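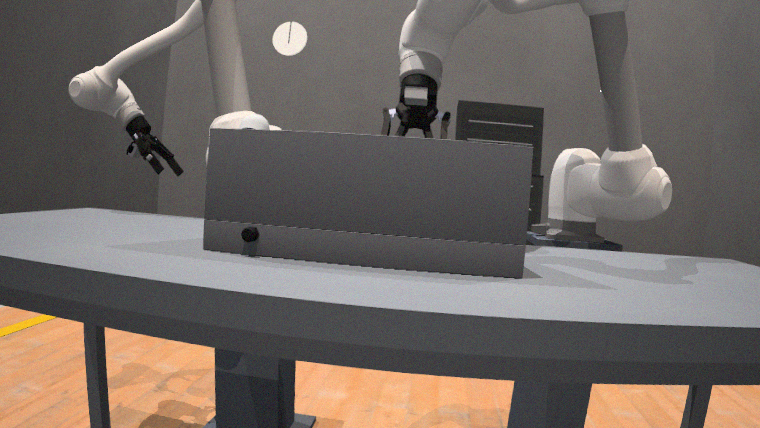
Sim view of the two-arm table, with the long grey box in the middle.

Subject: Re: [gripper-users] Two-finger vs. parallel in simulation, any opinions?
Date: September 13, 2025

Hello all,

Sorry to be slow with this. I meant to write back the same evening, and then I got to fiddling with the model instead of answering, as one does.

> We're about to start comparing the Brellitz two-finger with the plain
> parallel gripper from Plosside, and we'd like to do the first pass
> in simulation before we bolt anything down. Has anyone run both in
> one scene? Do you mount them on separate arms or keep swapping them
> on the same one? Also, what are people using as an obstacle? We only
> have a few small blocks and they don't seem to prove much.

I went with separate arms, and I'm very glad I did (swapping sounds tidy until you've lost track of which tool offset is loaded, and then you've thrown away an afternoon). The Brellitz is on the left arm, and the Plosside is on the right, pointing straight down just over the top of the box. Both arms are white and both grippers are mostly black, so I'd suggest naming them clearly in your config. I called mine "left" and "right" and have still managed to mix them up in the logs!

On obstacles, do try something big. My grey box takes up a good stretch of the table and it's tall enough to hide things behind it, and that has taught me more than small blocks ever did. I ran 24 approaches with each gripper, all coming down over the top edge toward the back. The Plosside clipped the box 2 times. The Brellitz clipped it 9 times, nearly always with the fingertips while the wrist was still turning. I don't think that's a knock on the gripper. I'd left the approach height the same for both, and those slender fingers want more room than I gave them. I'm raising it for the next batch and will post the numbers whatever they say.

One more thing, while I'm rambling. Please check your camera view before you trust it. From the front, my box covers much of what's behind it, including the lower part of the left shoulder, and I spent most of June blaming the Aoun controller for a wobble that went away when I looked at the same run from the side. The controller was fine. I owe it an apology.

If you'd like my scene file, just ask and I'll put it in the Gulia shared folder along with the approach script. It isn't pretty, and the comments are mostly notes to myself, but it does load cleanly. What friction value are you planning to use for the finger pads? I've been using the same one for both grippers and I have my doubts about it, so I'd love to hear what anyone else has settled on.

Warm wishes to everyone, and good luck with the first pass.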